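Workshop news: the arm is moving (on screen, anyway)

If you've been down the back of the Wurnport shed lately you'll have seen the big bench covered in bearings, printed elbows and cups of cold tea. That's the arm build, and it has had a very good month! Clementina Pacheco has been running the Tuesday sessions and asked me to write up where we've got to, so everyone who has lent us a clamp knows what it's been holding.

The short version is that the base and shoulder are finished and bolted down, the elbow is printed but needs its second bearing, and the wrist is still three motors in a shoebox. We lost two weeks to a batch of belts with the wrong pitch. Henriques swapped them without any fuss, and the new ones run so quietly that I kept checking the motor was on.

While we were waiting for belts we got stuck into the simulator, and I have to say I've become a bit of a bore about it at home. The idea is to work out the moves on a computer first, so that when the real arm wakes up it already knows how to reach, close its fingers and lift without punching a hole in the bench. We used a ready-made arm model to learn on, because ours isn't drawn up fully yet, and then spent evenings fiddling with grip force and finger friction. Set the friction too low and whatever you've picked up slides straight out. Set the grip too high and it pings off into the distance at a speed that would be illegal on the highway.

Our first proper batch was 2000 practice grabs, left running overnight on the old office computer. The log says 1857 of them ended with the object still held, and I did a small dance in the kitchen when I read that. Most of the misses came from approaching at too steep an angle near the edge of the reach, so Clementina has rewritten that part to turn the wrist earlier.

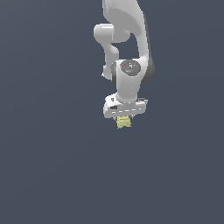

The next job is getting our own measurements into the model. Every link has to be weighed and its length checked with the good calipers (please put them back in the green drawer, not the blue one). If you like careful, fiddly work with the radio on, you'd be very welcome, and you don't need to know any programming. I didn't when I started, and my first script was 41 lines long with a mistake in most of them.

We're also after a decent 24 volt power supply, some cable chain in any colour, and a short length of thick aluminium plate for the wrist mount. Offcuts are fine. Fistedlow have said we can use their drill press for the plate once we've found some.

With luck the real wrist goes on in May. Come and have a look any Tuesday evening, and bring a mug.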